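Citgate to Issue Second Skolik Album in Limited Edition

LENDVILLE, November 24, 2002 -- Citgate Recordings will release "Frei," the second full-length album by the electronic duo Skolik, on compact disc and double LP early next year. The CD will be pressed in an edition of 3000 copies. The LP is limited to 300 numbered sets and will be sold by mail order only.

"Frei" contains seven pieces and follows the duo's first album, which Citgate released two years ago and which is now out of print. The new record was made with two analog synthesizers, a tape delay and a bowed zither. There are no drum machines on it, and only the closing track uses a sequencer. The longest piece, "Lowland Signal," takes up all of side three on the vinyl version. 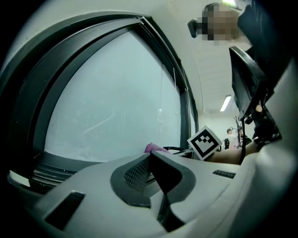 Frosted or fogged window glass in a dark gray frame.

Skolik recorded the album at home in Lendville over two winters and mixed it in nine days. The LP was cut from a separate master, and the running order differs slightly from the CD -- tracks four and five trade places so that neither has to be faded early.

The duo will play the album in full at the Lendville Music Hall, which seats 656, before the release. Tickets go on sale at the hall box office at the end of November. A short set by Citgate labelmates will open the evening. Copies of the CD will be on sale in the lobby.

Advance orders for both formats are being taken now. Orders for the LP are limited to one per customer. Stores should order through their usual distributor and ask for catalog number CIT 705 -- the same number applies to the promotional disc, which is available to radio stations and reviewers on written request to Citgate Recordings, Lendville.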